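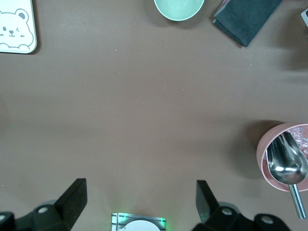

Lint on a matte brown top is a lighting problem before it is a cleaning problem. The finish scatters light, so a film of grease that would be obvious on gloss disappears, while any pale fiber sitting on the surface stands out from every seat. After wiping, check the open area first. Between the green bowl, the folded dark gray cloth and the pink cup there is a wide stretch of bare surface, and a few tiny pale specks are on it. A dark cloth doesn't rule out pale lint. Fibers move from whatever the cloth was washed with.

I am replying to Pao-chu's message from December, quoted below with the signature trimmed. I have left the paragraph about the chair pads out, as Ilse covered that in her own reply.

Pao-chu Yuen wrote:

> We have a matte brown table from Adeo, used for meals and
> for everything else. It is wiped after every meal with a
> damp cloth and dish soap. Two complaints.
>
> First, lint. It looks clean when I finish and by the time
> it has dried there are specks all over it. I have tried
> paper towels (worse) and a feather duster (moves it to the
> floor, and from there back to the table).
>
> Second, there is now a patch in front of my own seat which
> is shinier than the rest. It does not come off with soap.
> Is this wax, grease or damage? The leaflet only says "clean
> with a suitable product."
>
> I would also like to know whether people clear the table
> completely each time or wipe around things. We leave the
> bowls and cups out between meals and I don't want to give
> that up.

Taking these in the order that makes sense for the work.

Clearing. You don't need to strip the table. Push everything to the edges, do the middle, then bring the pieces in and do the edges. Lift things, don't slide them. Grit under the foot of a bowl is enough to leave a polished line in a matte finish, and the line catches light at a low angle forever after. Flat pieces are worse than bowls in this respect, as they trap more and nobody looks underneath them. Wipe the underside of anything flat before it goes back down.

Dry pass. Use a dry microfiber cloth, folded in quarters, in one direction, toward yourself, finishing over a tray or your free hand. This is the step most people leave out. Crumbs and fibers are much easier to remove dry. Once wet they stick to the surface and reappear when the water goes.

Damp pass. My mix is 540 ml of lukewarm water and 6 ml of plain dish soap, which is already on the strong side for a daily wipe. Anything stronger leaves a residue, and residue holds lint. The cloth should be wrung until it no longer drips when squeezed in one hand. Overlapping strokes, same direction as before. Turn to a fresh face of the cloth halfway through.

Rinse pass. Clean water, second cloth, wrung the same way. If you skip one pass on a weekday, don't let it be this one.

Drying. A third cloth, dry, kept only for this. Air drying is acceptable on gloss. On matte it gives you the specks you describe, as dust settles on the wet surface and stays put.

That is 3 cloths per wipe, and Hülya Gündoğdu will object on grounds of laundry, as she did in the placemat thread. Her alternative was one large cloth folded so that each face has its own job. It works if you keep track of the faces. I don't.
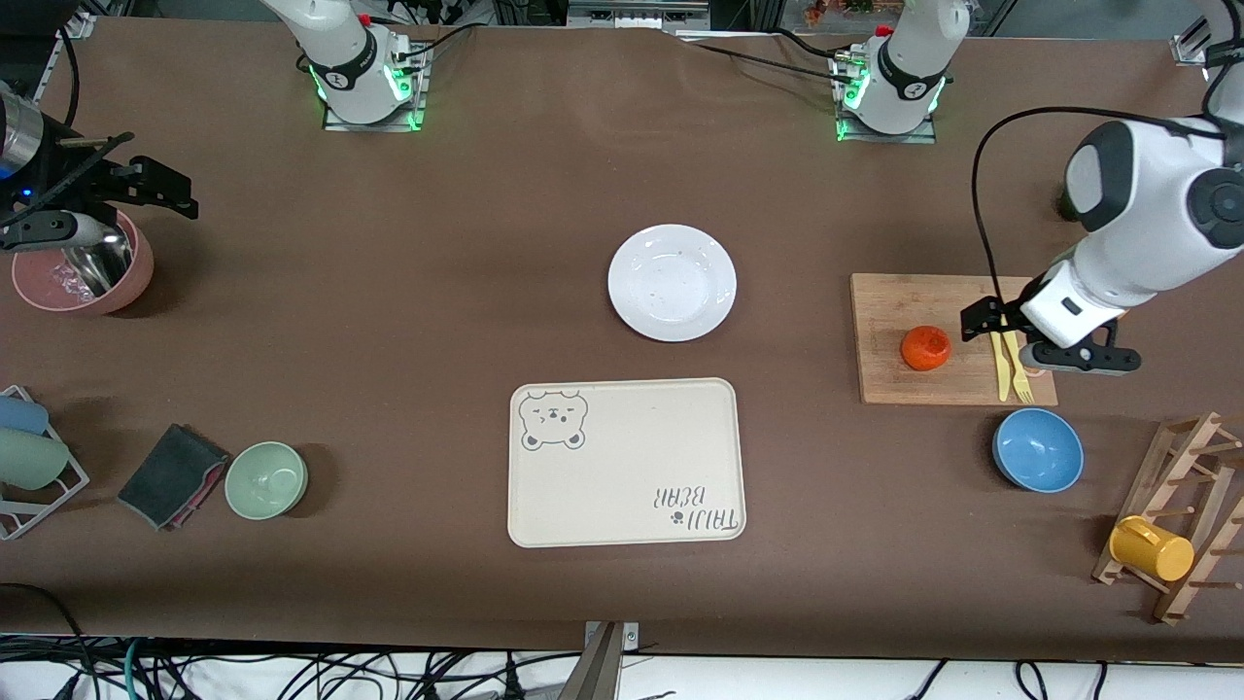

Should the cutting board be wiped with the same cloth as the table?
Use a separate cloth for the board, and wash the board itself in the sink with hot water and soap before standing it on edge to dry.

On the order of work when the table is full: take the food off first, then the cutlery, then the plates and bowls. A plate with crumbs on it should be carried level to the bin and scraped there. Stacking it under another plate transfers the crumbs to the foot of the upper one, and from there to the table the next time it is set down. Fruit with a damp skin leaves sugar spots on a board and a ring on the table, so give it a bowl of its own. Plastic wrap left in a bowl goes out before the bowl is moved. It drops whatever was stuck to it.

The shiny patch. Three possible causes, in descending order of likelihood:

Grease and soap buildup. Test with a cotton swab and a drop of isopropyl alcohol diluted half and half with water, somewhere out of sight first. If the swab comes away gray or yellow, and the test spot dries matte, it is buildup. Repeat over the whole patch in small sections and rinse each one. Stop if the swab picks up any brown, which would be the finish.

Polish. Someone in the house may have used a furniture spray. These contain silicone or wax and will fill the texture of a matte surface. Same test, but expect to repeat it several times.

Burnishing. If the swab is clean and the patch is still shiny, the surface has been rubbed smooth by sleeves, wrists or a scouring pad. There is no cleaning method for this. Do not try to even it out by rubbing the rest. Milagros Sánchez had her top refinished by Fröhlich and was satisfied with the sheen but not with the edges, where it came back slightly thicker. She can give details if you write to her off list.

Washing the cloths. Microfiber goes in by itself, or with other microfiber. No fabric softener, no cotton towels in the same load, no tumble dryer sheet. Cotton sheds and microfiber holds on to what cotton sheds. I expect this is where most of your specks come from. Shake each cloth outdoors before use if you are not sure of its history.

I have used both the Erkusel and the Nekbridge cloths. The Erkusel is thicker and holds more water, so it needs more wringing. The Nekbridge has a stitched hem that can drag on a matte finish if you press on it, so fold the hem inward. Otherwise I see no difference.

Paper towels: no comment beyond yours. Feather duster: same.

One correction to the list page. Entry 114 still says that matte tops can be finished with a thin coat of paste wax. That advice was for oiled wood and was copied over when the two sections were merged. On a matte factory finish it will give you Pao-chu's patch across the whole table. Ilse Wunderlich has edit rights to that section, could you change it or take it out?

If anyone has measured gloss before and after the alcohol step with an actual meter, I would like to see the readings. Mine were done by eye with a desk lamp laid flat at one end of the table.

Nuria Beyene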